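Collecting Wrist-Camera Demonstrations for the Galanis Sorting Policy

Millutlow Robotics Laboratory, Documentation
Last revised 13 July 2026

Purpose

This guide describes the procedure used at Millutlow to collect and prepare demonstrations for Galanis, a policy that learns to sort household items into bins from wrist-camera video. It is intended for operators and research staff who have completed the basic teleoperation course. Readers who want the training procedure only may begin at Step 5.

Background

Earlier sorting policies at the laboratory used a fixed overhead camera. They performed well at the station where they were trained and poorly elsewhere. The Galanis method removes the overhead view and relies on the wrist camera together with the recorded gripper opening. In the Wultstead evaluation, a policy trained on 600 demonstrations collected against varied backgrounds completed more sorting trials than one trained on 3,000 demonstrations collected against a plain curtain. The procedure below follows from that result.

Step 1. Prepare the arm

Home the arm and confirm that the gripper opens and closes through its full range. Clean the camera lens with a dry cloth. Start the Rarov recorder and verify that the video and joint streams share one clock. If the offset shown on the status page is displayed in red, restart the recorder before continuing.

Step 2. Arrange the table

Place the bins within reach of the arm. Bins may overlap slightly in the camera view. Add items of different shapes and stiffness, including at least one soft item, and leave some objects on the table that are not part of the task. These act as distractors and should be moved between sessions.

Do not screen off the room. People, desks and other equipment may remain in view, provided that everyone present has signed the recording consent form. Lock the camera exposure once the table is set; automatic exposure causes visible shifts in color when the wrist turns toward a window.

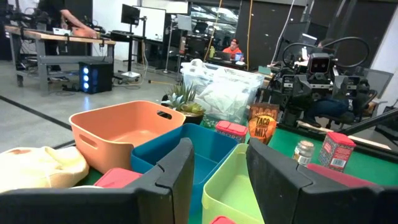 Figure 1. Wrist-camera view of the sorting table, with the orange, teal and lime-green bins between the open gripper fingers.

Check the live view before recording. Both fingers should be visible in the lower part of the picture, and the gap between them should be clear enough to show an object as it is approached. If a finger is missing from view, loosen the camera mount, adjust the tilt and repeat the calibration.

Step 3. Record demonstrations

Record each demonstration as a single episode containing one item and one bin. Begin with the gripper open and above the table. Move at a steady pace, pause briefly before closing the fingers, and release the item only when it is over the bin. An episode should last no longer than 60 seconds.

Failed grasps should be kept if the operator recovers within the same episode. Mark them with the "recovery" tag. Episodes that end in a collision must be discarded and entered in the station log.

Step 4. Vary the layout

Change the layout after every 7 episodes. A change consists of moving at least two bins and replacing at least one item. Turning a bin in place does not count. Save a still from the wrist camera at the start of each new layout and file it under the session name.

Step 5. Filter and train

Run the Rarov filter on the finished session. It removes idle periods at the start and end of each episode and flags any episode with dropped video. Review flagged episodes by hand. Then train with the default Galanis settings, holding out whole layouts for validation. Holding out individual episodes gives scores that are too high, as the same arrangement will appear in both sets.

Step 6. Evaluate

Test the policy on layouts that were not used in training. Report grasp success and placement success separately. The most frequent error in the Wultstead evaluation was a correct grasp followed by release over the rim of a neighboring bin, and a combined score conceals it.

Known limitations

The method has not been tested with transparent bins. Small items may be hidden by the fingers during the final approach, and the current policy has no memory of earlier video. A version with a short history is planned for December.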